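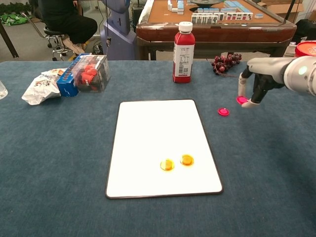
Figure 2. Translucent yellow-orange discs and magenta-pink discs, with a white board on dark blue-gray felt.

3. Color Names and Sorting in Second-Language Speakers

3.1 Background

Languages divide the range between yellow and red in different ways. Some have a single everyday word for most of it, while others separate a light yellow, a deep yellow and an orange. Earlier work in our group (Wieser and Auer) looked at how adults name painted chips in a first language. The present section deals with adults who use a second language at work every day and asks whether their naming of yellows, oranges and pinks moves toward the habits of that language.

We chose this part of the range for two reasons. The border between yellow and orange is known to differ from one speaker to the next, even within one town. Pink and magenta are also often learned late, through clothing and packaging, and the words for them are often borrowed.

3.2 Participants

We recruited 217 adults in Cerau and Grurton. All had moved there after the age of 18 and had lived in the area for at least 9 years. Participants with a known color vision deficiency were not included. After screening, 167 people completed both sessions, and the results below are limited to this group. Recruitment in Grurton was handled by Jurgita Paulauskas through evening language classes and two large employers. In Cerau, notices were posted in libraries and clinics.

3.3 Procedure

Each participant attended two sessions, one in the first language and one in the second. The order was balanced across the group. Sessions took place in April, in rooms with the blinds closed and the same type of lamp overhead. The interviewer spoke only the language of the session, including during greetings and breaks.

Participants first gave a name for each color sample. They were free to use any word or phrase, and no list was offered. They then sorted the samples into groups that "belong together" and named each group. There was no time limit. Answers such as "a sort of orange" were written down in full and coded later by two raters, Florian Koller and Balthasar Frei, who worked separately. Where the raters disagreed, a third reader made the final choice.

3.4 Results

The naming task produced 3,115 usable answers. Answers were dropped if the speaker switched languages partway through or named an object without a color word, as in "like tea."

Naming in the second language was less varied than naming in the first. Most participants used fewer compound terms and relied more on basic words. The border between yellow and orange shifted toward red in second-language sessions for speakers whose first language has a broad word for yellow. The shift was larger in Grurton than in Cerau. We found no matching shift for pink.

Sorting changed much less than naming. Many participants who gave two samples the same name in the second language still put them in separate groups. This agrees with the view of Sayegh that word choice can change while judgments of likeness stay mostly the same.

3.5 Limits

Length of stay and age were closely linked in our group, and we cannot fully separate their effects. We also did not record how much each person read in the second language. A follow-up with younger speakers in Gostus is planned and will include a short reading survey.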